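The Table at Tallthorpe

Gifty Issahaku got off the bus at Tallthorpe with one suitcase and a paper bag of plums. The house was 11 minutes from the stop, uphill, and the handle of the suitcase had come loose on one side. She carried it the last part of the way against her hip.

Her uncle's friend Gerd Ostermann was at the gate. He was older than she had expected.

"You brought plums," he said.

"You told me to bring fruit."

"I told everyone to bring fruit." He took the suitcase. "Kedir has brought tomatoes. We had an argument about it."

The argument was still going on in the front room. Kedir Abdella sat on the arm of the couch with his coat on, and Tumelo Le Roux stood by the window and told him a tomato did not belong on a fruit plate. Kedir said it had seeds. Tumelo said so did a cucumber. Gifty put her bag down on the table and shook hands with both of them.

It was three years since her uncle had died. Every July before that he had put out a plate for whoever came by. He had worked at Fuchs, the produce market down in Foltthorpe, and he brought home whatever was left at closing. There was no system to it. One year it was all melons and one year it was 8 pounds of apricots, and people ate until they were sick of them. After he died the plate stopped, and the people mostly stopped coming too.

Gerd had written to all of them in the spring. The letter was four lines long and one of the lines was the address, which they knew.

"Where's Ziad?" Gifty asked.

"Missed the ferry from Flodska," said Tumelo. "He'll be on the next one. He has the water chestnuts."

"Why water chestnuts?"

"Your uncle liked them. Didn't you know that?"

She had not known that. She went into the kitchen to find the tablecloth. It was in the second drawer, the light blue one, folded in a way she recognized. She stood there for a while and then brought it out, and Gerd took the other end.

Ziad Qudah came in at nine with a wet collar and a sack under his arm. He kissed Gifty on both cheeks and asked if anyone had eaten. No one had. They had been waiting for him, and then they had been arguing, and then Tumelo had gone out and come back with a doughnut.

"That isn't fruit either," said Kedir.

"It's for the plate," Tumelo said.

Gerd laughed at that. He had to sit down. When he was finished he wiped his eyes and said the old man would have put a shoe on the plate if somebody had brought him one.

So it all went out together, and whatever would not fit was left on the cloth. Gifty took a plum from her own bag, rubbed it on her sleeve and ate it standing up.

"Next year," Ziad said, "somebody else brings the water chestnuts."

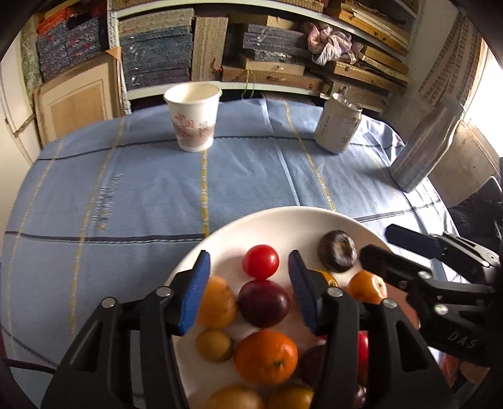
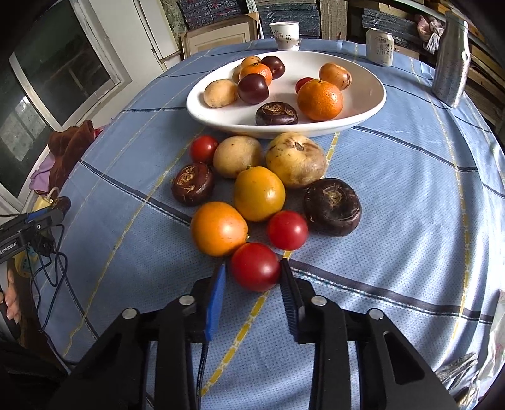

The blue tablecloth, with fruit and tomatoes.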